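An afternoon with the planning people at Saston
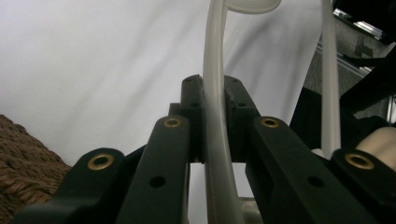
I had been looking forward to the Orudwood open day since July, and the software room was where I ended up staying longest (my feet were grateful for the stool!). The team walked us through Dai, their grasp planner, which scores 900 candidate grips before it picks one and then replans if the arm drifts more than 2 millimeters. What I loved was the replay tool, where you scrub back through a failed attempt and see what the planner believed at each step. They have 2964 attempts logged so far, and I could happily have watched a good many more of them over coffee.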